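Skip to main content

Uleo Family Learning Program
Home Settings for Play, Handout 6: The Mat and the Box
October 2025

Print this page | E-mail this page

Reading before the session: Gaber course reader, pages 14 to 47.

In the last handout we looked at shelves. Many families don't have a shelf to spare, and play happens on a mat in front of the sofa. This handout covers what goes on the mat, what stays in a box next to it, and how to put both away.

1. Sorting before play

Put toys into groups by what a child does with them. Soft toys are for holding and talking to. Pretend kitchen things are for filling, carrying and serving. Real food and its packaging make a third group, and it has to be kept apart, especially when the pretend food is good enough to fool a two-year-old.

A cardboard box with an open top works well for the mixed things. The Flateck families in our March sessions used shipping boxes, shoe boxes and one drawer. Loaves and pastries still in their wrappers can sit in the box for a short game of shop — take them back to the kitchen when the game ends.
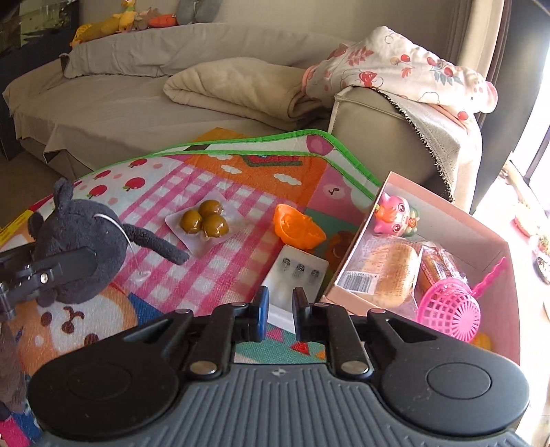
Small parts need their own rule. Anything with a metal spring, a long string or a loose bolt is checked first and kept out of reach of children under three. A clear tray helps with snacks, as an adult can see from the sofa what is left on it.

2. The printed mat

A mat with a busy print is cheerful, but small things get lost on it. Lay a plain napkin or a plate on top of the print and put small items there. Colored tools such as a toy strainer or basket show up better on a pale section than on a red one.

Keep one edge of the mat against the sofa. Blankets and neck pillows go up on the seat, the back or the arm, so that the floor is left for play.

3. Fruit and strainers

A toy strainer is good for scooping practice. Start with a light ball that has holes in it, then try something smaller. If you use real fruit, wash it, and cut it up before anyone eats it.
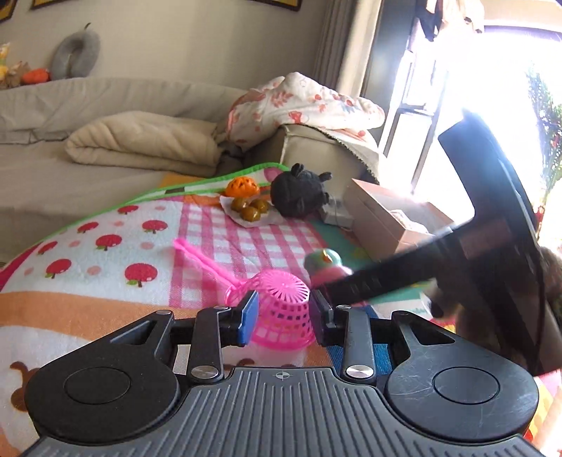

A parent in the Cirnport group wrote back that her son would scoop only if there was a second bowl to tip things into, and asked whether the bowl should be on the mat or off it. Either is fine. Off the mat means more walking, which some children like.

4. For next time

Draw your own play area from above. Mark the box, the soft toys and the place where food is allowed. Write 800 words on one change you would make, and bring the drawing with you.

Contact the course office | © Uleo Family Learning Program | Back to top

This site uses cookies to remember your settings. Accept | Decline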